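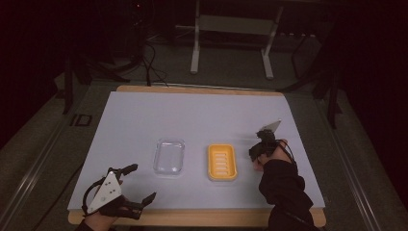 Inventory of a Bathroom

1. Scope

The apartment above the Gralari bakery in Bridport was let furnished. My mother rented it for 55 weeks and left it in September 2022. The agent, Gastevitz, required a list of everything in it, signed by the next of kin. The bedroom took one page and the kitchen took 2. The bathroom should have taken four lines.

2. Items

Yellow soap dish, rounded corners, slots in the floor for drainage, white base. Clear tray, shallow, rectangular. One bar of soap, pink.

I entered the dish as the landlord's property. The tray I could not place. The landlord's own list, typed on a single sheet, gave "soap dish (1)" and made no mention of a tray. The soap was hers. She had bought the same kind in Zamudio before I was born and had it mailed afterward, in boxes that smelled through the cardboard.
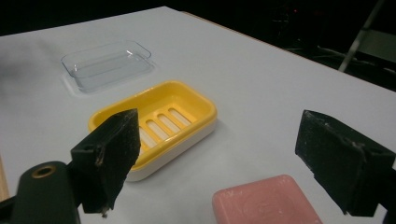
Soap dish, clear tray and pink soap.

The form had no box for soap. I telephoned Gastevitz. The woman on the line said consumables were to be discarded. I asked whether a used bar was a consumable. She said yes, and then asked how big it was.

3. Disposition of the tray

I put the tray under the heading "Unassigned" and wrote its purpose as unknown. Later, going through the kitchen drawer, I found a receipt for it from December. On the back my mother had written "for the other soap." There was one bar in the apartment.

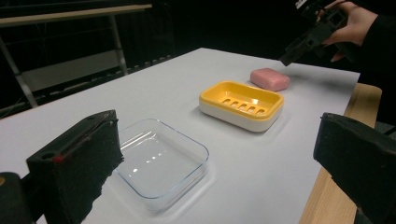

4. Deposit

The deposit was 300. Gastevitz returned it in full, with a note that the dish had been received in good order. The tray came back to me in the same parcel, wrapped in newspaper. I keep it by the sink — the soap goes in it at night.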